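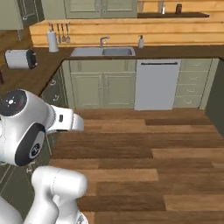
Varkudden kitchen in the simulator, gripper empty, sink and dishwasher on the far wall.

Spent Monday gathering demos for the tidy-up set. 123 recorded, 47 kept so far.

Most of the ones I dropped were my own fault. I stop halfway to think about the next move, and the model learns to stop there as well.

New rule for this batch: if I pause for more than 2 seconds, the take goes in the bin.

The toaster side of the counter is slow going. You have to bring the arm in from the left or the elbow gets in the way — seven takes lost to that alone.

Same tasks in the Butari kitchen next, with a different layout. Then we train on both and test in Tukadia, which stays out of the training set.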